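Call for participants: diary study on how people keep things at home

Posted 02/03/2026

We are looking for people who live in Valtcombe or in the villages near Kemeys to take part in a study about storage in the home. The study is called Kinolden. It is led by Kirsten Vachon and it continues until the end of August.

Our question is a simple one. Where do people put the small things of daily life, and how do they find them again? We think of keys, batteries, letters from the bank, spare buttons, birthday candles. Many books give advice about order in the house, but there is little written about what people do when no one is giving them advice. We would like to learn this from you.

Who can take part

You are 18 years or older and you have lived at your present address for 2 years or more. You can live alone, with family or with roommates. Your home does not have to be tidy, and it does not have to be untidy either. We have places for 70 households. If more than 70 apply, we will choose so that small apartments and larger houses are both included.

You should be able to write short notes in English. Mistakes in spelling are no problem for us.

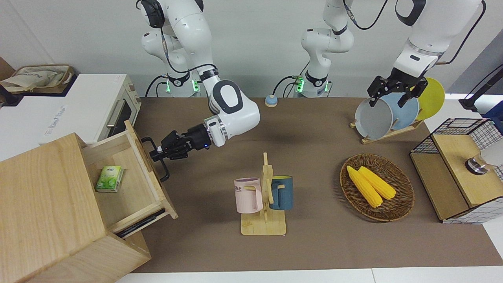
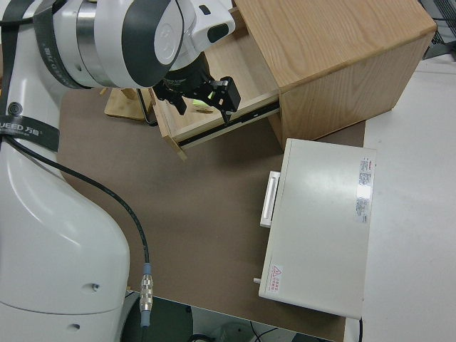
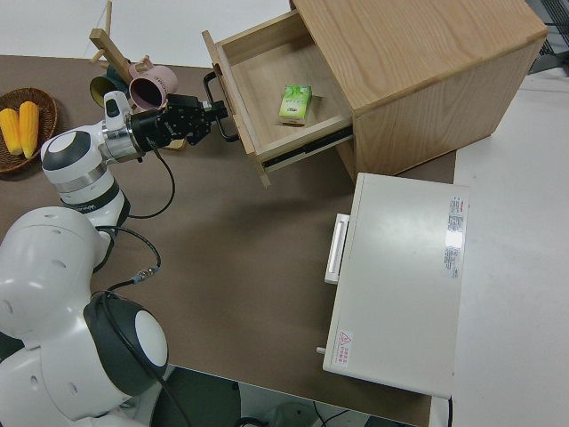 An open wooden drawer.

What we ask from you

For five weeks you keep a diary. Each time you search for something at home for longer than a minute, you write down what it was, where you looked first and where you found it in the end. On most days this will be one or two lines. Some days there will be nothing to write, and then you leave the page empty.

At the beginning and at the end there is a conversation by telephone, or in our room at Buvik if you prefer to come in person. The second conversation is the longer one. We will read parts of your diary together with you and ask you to tell more about them.

We do not visit your home. You may draw a plan of one cupboard or one room if you like drawing, but this is optional.

What you receive

Each household receives 105 dollars after the second conversation. If you must stop earlier, please tell us, and we will pay for the weeks you have completed. The paper diary and the stamped envelope for sending it back are given by us.

Your information

Names and addresses are kept apart from the diaries. Please do not write down account numbers or medical details. You can ask us to remove your diary at any time before the end of August.

How to apply

Write a short letter or e-mail to Kirsten Vachon at Buvik, with the word Kinolden in the subject line. Tell us how many persons live in your household, what kind of home it is, and at which hours we can call you. We answer everyone, also those we cannot invite this time.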